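Shift Patterns and the Evening Bus: Travel to Work on the Emholm Estate

Project report, Module 4: Local Transport and Employment
Submitted by Ilham Hartono and Khairul Wibisono
Supervisor: Raphaël Roussel

1. Purpose of the study

The Emholm industrial estate lies at the eastern end of the bus network, beyond the ring road. The last service towards the town centre leaves the estate at 21.40, while the late shift at most of the larger employers ends at 22.00. The purpose of this study was to establish how late-shift employees travel home, what this costs them, and whether a change to the timetable would alter their choices. The study does not consider freight traffic or the parking charges introduced by the estate management.

2. Background

Emholm was laid out for firms whose staff lived within walking distance. The housing nearest to the estate has since become more expensive, and many employees now live in the western districts. The bus route was extended to the estate gate at the request of the employers, but the hours of operation were copied from the existing town service and have not been reviewed.

Two employers agreed to take part. Hestik produces metal parts and runs three shifts. Skallero packs and dispatches household goods and runs two, with an additional shift on Saturday during busy periods. Both firms permitted the questionnaire to be handed out in the canteen, and Hestik also allowed the authors to speak with shift leaders on the production floor.

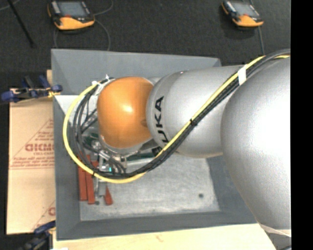 3. Method

A paper questionnaire was distributed in October to 611 employees at the two firms. It contained 20 questions on home district, usual means of travel, journey time and weekly cost. Completed forms were returned by 325 employees. Forms without a home district were kept for the sections on cost but left out of the journey time tables.

The questionnaire was followed by short interviews. Interviews were held before the start of the late shift and notes were taken by hand. Faizal Chong of the course group checked the coding of the written answers independently, and differences were settled by discussion.

4. Results

Car travel was the most common choice on every shift. On the day shift the bus came second. On the late shift it was replaced by shared lifts, which were mostly arranged between colleagues on the same line. Respondents described these arrangements as dependable until a driver was ill or changed shift, at which point a taxi was the usual answer.

Several respondents had declined late shifts for reasons of transport. One interviewee at Skallero stated: "I can get there without any trouble. It is the way back that decides it for me."

When asked about a departure at 22.20, most late-shift respondents without a car said that they would use it on at least some days. Answers from car owners were more reserved, and many mentioned the walk of nearly 300 metres along an unlit path to the stop.

5. Discussion

The results suggest that the timetable and the condition of the path should be treated together. A later bus would serve employees who at present depend on lifts, but the walk to the stop may limit its use in winter. The sample covers two employers only, and the smaller workshops on Cifuentes Road may have different needs.

Stated intentions are also a weak guide to later behaviour. A trial period with passenger counts would provide firmer evidence.

6. Recommendations

6.1 That the operator move the final departure from 21.40 to 22.20 for a trial period on working days.

6.2 That the estate management install lighting between the main gate and the stop before the trial begins.

6.3 That employers display the timetable in their canteens and inform the operator of changes to shift hours.

Acknowledgements

The authors thank the staff of both firms for their time, and Sulastri Hartono for proofreading the questionnaire.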